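ロボットと同じ部屋ではたらくときのきまり

工場や研究所では、人のそばでロボットが動いています。ロボットの腕はモーターの力で動き、人の手より重い物を持ち上げたり、同じ動きを何時間も続けたりできます。力が強く、疲れない機械ですから、使う人が守るきまりが必要です。このページでは、きまりの種類と中身を順に説明します。

規格とは何か

規格(きかく)とは、物の作り方や使い方について、みんなで決めた約束を文書にしたものです。ねじの太さや乾電池の大きさが店によってちがわないのは、規格があるためです。ロボットにも規格があります。世界中で使う国際規格と、それぞれの国で使う規格があり、日本の規格は日本産業規格(JIS)とよばれます。

規格のほかに、法律と、職場ごとの規則があります。法律は国が決めるもので、必ず守らなければなりません。職場の規則は、その部屋の広さや機械の種類に合わせて、そこではたらく人たちが決めます。

危険を先に調べる

ロボットを置く前に、「リスクアセスメント」という作業をします。リスクとは、けがの起こりやすさと、起きたときのけがの重さを合わせた考え方です。アセスメントは「調べて評価すること」という意味です。

手順は次のとおりです。
1 ロボットがどこまで動くかを調べる。
2 人がどこに立ち、どこに手を入れるかを調べる。
3 手をはさむ、ぶつかる、物が落ちるなど、起こりそうなことを書き出す。
4 それぞれの危険の大きさを決める。
5 大きいものから順に対策をとり、もう一度調べる。

Dararbridge研究所では、腕が2本あるロボットの作業台について、書き出した項目が43ありました。まとめたのは安全担当のKevser Sezerさんです。いちばん多かったのは「はさむ」危険でした。2本の腕の間、腕と台の間、指と物の間は、どれもはさまれる場所になります。

対策には順番がある

対策は、効き目の確かなものから考えます。最初に考えるのは、危険そのものをなくすことです。とがった角を丸くする、力の弱いモーターに変える、といった方法があります。次に、さくやカバー、センサーを使って人を守ります。最後が、注意の表示や教育です。表示は見落とされることがあるため、表示だけで終わりにはしません。

非常停止ボタン

ロボットをすぐに止めるためのボタンを、非常停止ボタンといいます。ふつうは赤く、まわりは黄色です。強くたたいても押せる形をしています。押したあとは、ボタンを元にもどしただけではロボットは動き出しません。安全を確かめ、別の操作をして、はじめて動きます。

同研究所の規則では、作業する人の手からボタンまでを400ミリメートル以内としています。ボタンの前に物を置くことは禁止です。

速さと力の制限

人の近くで動くロボットは、速さと力をおさえて使います。同じ部屋の中でも、人が近づいたら遅くなる、もっと近づいたら止まる、という設定ができます。ただし、ロボットが刃物などの危ない物を持っているときは、ゆっくり動いても安全とはいえません。ロボットだけを調べるのではなく、持っている物も、置いてある物も調べます。

作業台とケーブル

作業台の上には、その作業で使う物だけを置きます。使う物の位置は、始める前に確かめます。位置がずれていると、ロボットの指が物のふちに当たることがあります。台の上の物を人が直すときは、先にロボットを止めます。

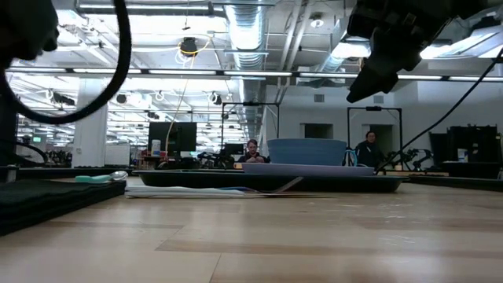 ケーブルにもきまりがあります。腕につながるケーブルは、腕がいちばん遠くまで伸びたときにも引っぱられない長さにします。長すぎると、まわりの物に引っかかります。床をはわせる場合はカバーをかけ、人の通り道を横切らないようにします。点検では、表面の傷、つなぎ目のゆるみ、曲がりのきつい所を見ます。

記録をつける

点検の結果は、日付と名前を書いて残します。異常がなかった日も「異常なし」と書きます。空らんのままでは、点検したのかどうかがあとで分かりません。この研究所の点検表は13項目で、9月に「指先のゴムのすりへり」が加わりました。点検係のMuammer Ateşさんが担当した記録は、これまでに315枚になります。

見学するときの約束

・案内の人より前に出ない。
・床の線の内側に入らない。
・止まっているロボットにもさわらない。止まって見えても、次の命令を待っているだけの場合がある。
・長い髪はまとめ、ひもの付いた服はひもをしまう。
・音やにおいがいつもとちがうと聞いたら、案内の人の指示で部屋を出る。

ことばの説明

グリッパー:ロボットの腕の先に付ける、物をつかむための部品。
可動範囲(かどうはんい):ロボットが動いて届く場所の全体。
インターロック:とびらが開いている間は機械が動かないようにするしくみ。

文:Zdenka Pavlović
2023年12月14日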